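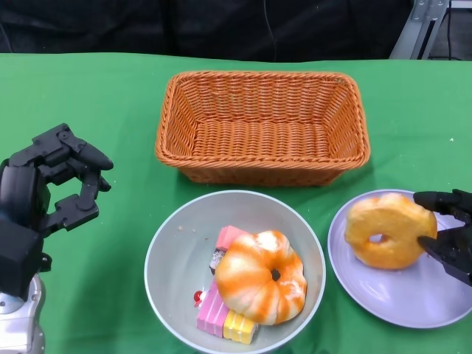
I finally gave up on the springback chapter last night, somewhere past page 200, and I've been trying to work out why it bothered me so much.

Some background for anyone who doesn't bend metal for a living. When you fold a piece of sheet in a press brake, it relaxes a little once the punch lifts. Ask for 90 degrees and you get 92. The old fix is to overbend, check, and write the correction on a card. The shop I learned in had a drawer full of those cards, the oldest from 1998, and a lot of them were still good when I left.

The book I've been reading, which came as a free download with a trial of the Stusance software, says the cards are finished. You feed in the material certificate, the thickness and the tool radius, and the model hands you the overbend. No test piece. It says so on the first page and again at the start of every chapter, which should have warned me.

I have two problems with it.

The first is the certificate. It tells you what somebody measured on a sample from the coil. It doesn't tell you about the piece sitting on your table, which may have come off the outer wraps and may be a hair thinner on one side. We bought a lot of coil through Grustdale and the numbers on paper were always inside tolerance. The bends still wandered from one end of a coil to the other. A model that takes one yield value and applies it to the entire job is going to wander right along with them, only now with three decimal places.

The second is the test data. The authors report 758 bends, which sounds like plenty until you read the appendix. All of them were made on the same machine at the Sokby lab, with new tooling, in one grade of mild steel. I couldn't find any stainless, and there's no mention of tool wear or of grain direction past a footnote. If I showed up at a customer's with that kind of evidence I'd be sent home.

To be fair, the chapter on the Kárason method is decent. It measures the angle during the bend, lets the part relax for a moment, and then finishes the stroke based on what the sheet did. That makes sense to me – you're asking the metal instead of the paperwork. It's slower, and the authors spend half a page being embarrassed about that. I'd have liked to see the time per part, but they only give it as a percentage of something they don't define.

The trial runs 60 days and I've used maybe a third of it. I put in four old jobs where I still had the card values. Two came out close enough to use. One was off by a degree and a half, on a short flange, and the last gave me a warning in orange and no number at all. I kind of respected that one.

I'm going to try it on some aluminum next, with a micrometer reading in place of the nominal thickness, and see if that tightens things up. If anyone has run it on stainless and kept the results, bad ones included, please leave them in the comments.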